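Right, I'm back from three days at the Trarkgate film market and I have so much to say about the documentary pitching forum, so here goes a thread. Get a cup of tea.

First, for anyone who doesn't follow this stuff: the forum is where makers of unfinished feature docs get seven minutes and a microphone in front of broadcasters, funds and sales people. It's terrifying to watch, never mind do. I love it.

This was the first year they let in films at rough-cut stage alongside ones still in development, and wow, what a difference it makes. You could see actual sequences! Whole conversations played out on screen, with none of that slow piano over drone shots.

My favourite by miles was Yu-ting Chuang's film about the last ferry crews on a river that's getting its second bridge. She showed four minutes of two men arguing over a rope and the whole room was leaning forward. She's been filming them since she was a student.

Her producer is Mei-kuen Shek, who some of you will know from the cinema workers' film a few years back. They're looking for an editor and a bit of finishing money. Somebody please give them both.

Also very taken with Radomír Tóth's project on a village brass band that has more instruments than players. He pitched without notes, got a date wrong, corrected himself, laughed, carried on. Lovely clip of a tuba being passed through a kitchen window.

The Leung prize for best pitch went to Ching-wen Hsieh for Lokel, her film about a small-town radio station broadcasting in a language most of its listeners only half speak. I hadn't picked it as the winner but I was on my feet clapping with everyone else. The sound work in that teaser, my goodness.

The prize is edit suite time plus a mentor, and I think that's far more useful than a glass thing for the shelf. A quiet place to cut for 21 days! I know directors who'd trade a festival premiere for that.

Someone asked how hard it was to get in. The figure read out at the opening was 2,657 submissions across all the market's sections, and 1,256 of those were documentaries. I had to ask the person next to me whether I'd heard it properly. Docs are nearly half of it now!

A word for the moderator, Sze-wing Sin, who kept everybody to time and still managed to be kind. When one team's clip wouldn't play she just interviewed them about their main character until it did. Best bit of that whole morning, to be fair.

Things I'd change: the one-to-one meetings were in a corridor between two coffee machines and you couldn't hear a thing. And please, please put the catalogue online before the first day. I was reading synopses on the bus.

The lunch talk on archive costs should have been twice as long. Small productions are getting quotes for thirty seconds of newsreel that would swallow their whole music budget. Lots of people in the queue afterwards comparing numbers, and a few swapping contacts for local collections. 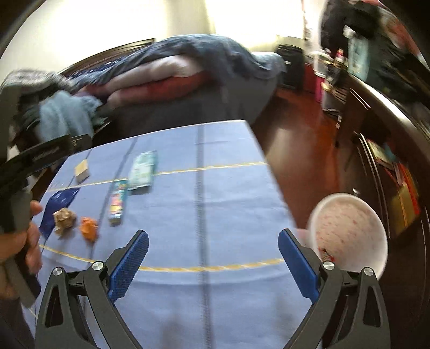

Back to the films, though. I nearly missed Zaltura because it was the final slot and I was flagging, and I'm so glad I stayed. It's about three sisters reopening their grandfather's cinema, told almost entirely from the projection box. You hardly see the screen at all, only the light on their faces.

They've got a co-producer interested already and they're hoping to lock picture next May. I'd buy a ticket tonight.

If you're thinking of applying next time, everyone I spoke to on the selection side said the same thing: send the scene you can't stop thinking about, even if it's scruffy. They'd much sooner watch that than a polished trailer.

And do go as an observer if you can't face pitching yet! The observer pass is cheap, you get into every session, and people talk to you in the lunch queue. I came home with a notebook full of titles and a very sore voice.

I'll type up the complete list of projects with their contact details when I've slept. Reply if you were there and tell me which one you can't shake off. I'm still thinking about that rope.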